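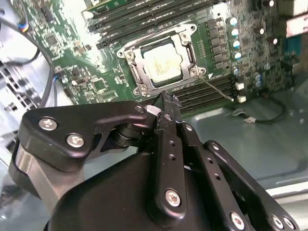
Posted by Hanna Kushnir on Thursday, July 4, 2024

Home Diary Archive Links Contact

The new survey builder is live for the whole office, and I've been grinning since breakfast! Brarnano sent the switch-over note overnight, so when I logged in at 8 the old gray menu was gone and there it all was, branching questions and everything.

First thing I did was rebuild the customer feedback form for Jellis. The old one had 120 questions on one endless page (I inherited it, I swear). Now people pick what they bought and only see the questions for that. Malcolm Nuttall tried it on his phone during lunch and was done before his soup came. He then wanted to know if he could change the font. He can't. He asked again at 3.

The part I love most is the export – every answer drops into a spreadsheet with the dates already sorted out. I used to fix those by hand on Friday afternoons, with the radio on, muttering. Ihor Shevchuk wants the same setup for the Wikevberg branch, and I said yes before checking what I'm signed up for in September, so we'll see.

One grumble: the free tier stops at 600 replies a month, and we'd blow through that in a busy week. Yurii is asking about the paid plan. I'd take it tomorrow if it were my money.

Stayed late playing with the charts. You can drag a bar chart right onto the summary page and it updates by itself when a new reply comes in – I sent in four silly test answers just to watch it move. Must remember to delete those before Yurii sees that someone rated our parking "delicious."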